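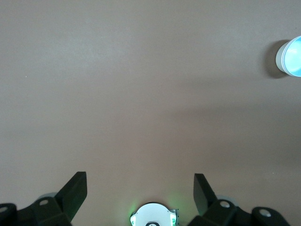

White cup, matte tabletop.

kodenfan: Finally finished my first batch of cold brew in the Koden jar and wow, so smooth! I used 562 grams of water (yes, I weigh it) and left it on the counter overnight. Does anyone go longer than that?

Rhun Ruddock: Welcome to the club! I go almost 30 hours, in the fridge, with the Nenmont dark roast. Tastes like chocolate, I swear.

slowdrip_May: 30 is way too long, sorry. You get that woody taste. Overnight is plenty if the grind is coarse.

Rhun Ruddock: In the fridge, though! Cold slows everything down. Try it before you knock it :) 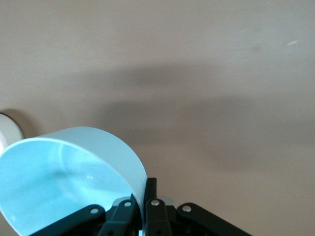

kodenfan: OK so I'm going to split the next batch, half on the counter and half in the fridge, same beans (Moges, medium). I'll taste them side by side on Saturday morning or whenever my sister gets here, she's pickier than me!

slowdrip_May: Love it. Still betting on the counter half. Filter it twice, paper the second time.

Rhun Ruddock: Paper kills the body!! Metal mesh only. Post your results either way.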